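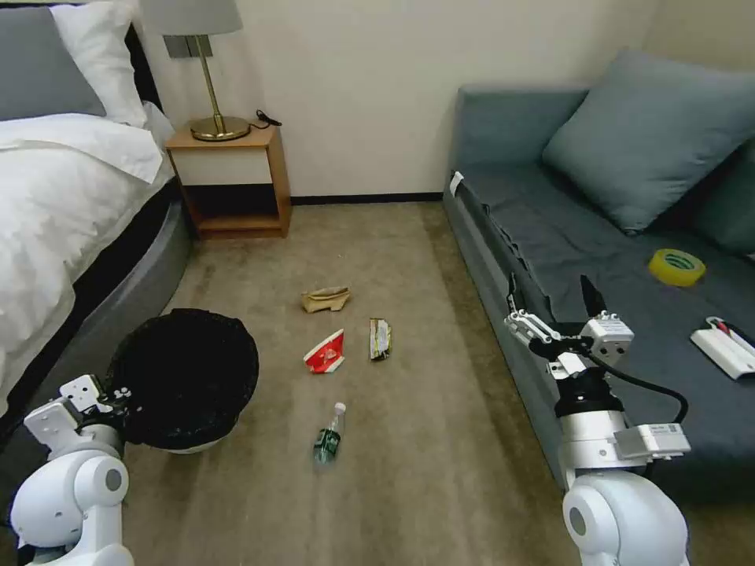 Practice bedroom at Skillham, bin at the ready and the floor still to do

Hello again, and sorry for the long gap! I promised a few of you I'd write up the business with the left arm, so I've made a pot of tea and here we go. It is a bit of a ramble.

The job itself couldn't be plainer. Litter goes on the bedroom carpet (wrappers, a paper bag, that sort of thing) and the two arms have to clear it into the bin. The right arm does the fetching and the left one is supposed to stay politely by the rim. We call the whole routine Nisura, after the software it runs on, and by September it was going so nicely that I'd started drinking my coffee with my back to it. Silly me.

One Saturday, on run 19, the left arm was told to hold still and it didn't. It crept downwards, ever so slowly, until it was leaning on the bin with all its weight. There was no bang and no alarm. I only noticed when I heard plastic creaking, and by the time I'd got to the stop button the arm had been pressing for almost 9 seconds. The bin had a lovely crease down one side.

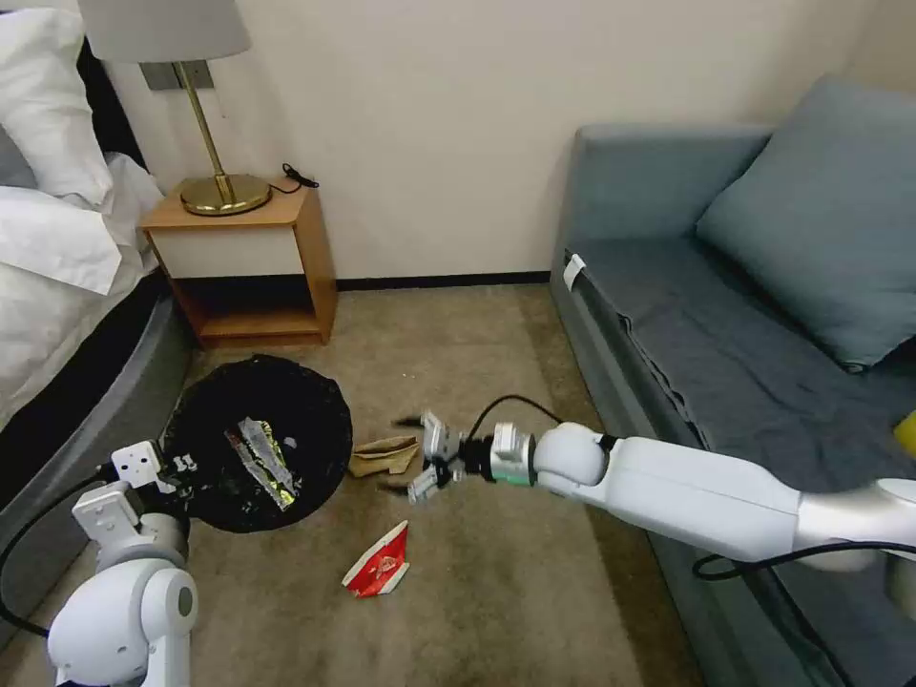 Now, a bin is only a bin, but I kept thinking about fingers. We do reach in there to put the litter back, and I'm as guilty as anybody of doing it while the arms are still powered up. An arm that drops with a clatter makes you jump out of the way — one that sinks quietly gives you no such warning.

So I went through the logs, all 2940 lines of them, over two very long evenings. The fault was sitting there in plain text. Each time the right arm closed on something, the left arm's hold position was being written again from wherever it happened to be just then. Arms sag a tiny bit under their own weight, so every pick saved the sag as the new correct place. Do that often enough and down she goes! The force limit should have caught it, but I'd raised that myself back in the spring to stop some nuisance trips, and then forgotten to put it back. I was rather cross with myself.

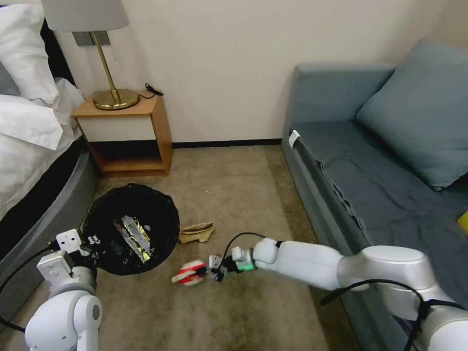

The hold position is now saved once, at the start of a run, and left well alone. The force limit is back where Dlamini (the firm we bought the arms from) set it in the first place, and if the left arm strays more than 5 millimetres everything stops. I've also moved the stop button to the end of a long lead so it can sit beside whoever is watching, and there's a new rule about powering down before any hand goes near the floor. I grumbled about that one for a day and then got used to it.

We do still get the odd nuisance trip, mostly when a gripper catches on the carpet pile, and I'd love to hear from anyone who has found a kinder way round that. The second set of arms is off to Ellamholm next, and they'll be getting the same changes before they're switched on.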